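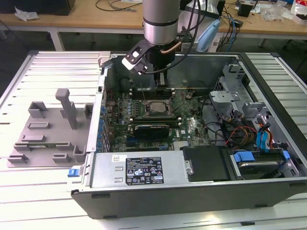
Dell tower on its side, cover off, processor still clamped in.

Refurb office towers: still worth it?

tlapale_tim
Joined April
My sister's bookkeeping office in Plokdale needs new desktops. A reseller called Zudau wants $286 apiece for used Dell workstations, "fully tested, like new." She needs 26 of them. I say go for it. Prove me wrong.

umedrano
"Fully tested" means it turned on once. Ask them what the test was. I asked a different outfit that question and got a link to their returns page.

Saltstead Sam
Oh come on. I've bought used business towers for years and had one bad power supply. They're built better than anything at the big box store for 900 bucks.

umedrano
One guy's good luck isn't a failure rate. How many did you buy?

Saltstead Sam
Four. Fine. But still.

iraisc
What I'd want to know is whether Zudau swaps parts. Some sellers pull the good processor, put in a slower one from the same family, and keep the original listing text. You only find out if you check the system info screen, and most people never do.

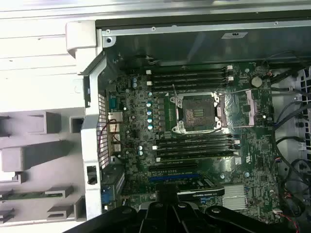
And if they did swap it, was it done by somebody careful? Bent socket pins can show up as a missing memory channel or a random crash three weeks later, right after the return window closes. Ask for the exact processor model in writing, per machine.

tlapale_tim
They say "i5 or equivalent."

umedrano
"Or equivalent" is doing a lot of work there. Walk away.

Saltstead Sam
Or buy two and see how they hold up. You people would talk a man out of a free sandwich.

umedrano
The two they send as samples will be the best two in the warehouse.

higinio_a
I don't buy the "better for the planet" line on their site either. An old workstation can draw a lot more power at idle than a small new desktop. For bookkeeping she doesn't need a graphics card at all. Has she priced mini PCs?
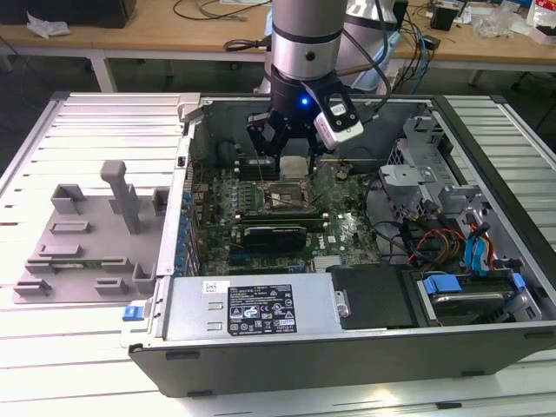

Graphics card below the socket. Does a spreadsheet need that?

Saltstead Sam
So pull the card and sell it.

higinio_a
Check that the processor has built-in graphics first. Plenty of workstation chips don't, and then you get a black screen.

tlapale_tim
OK, I asked Zudau for model numbers and what they test. Will post what they say. She has until the end of the month to decide.

umedrano
My bet is you get a coupon code.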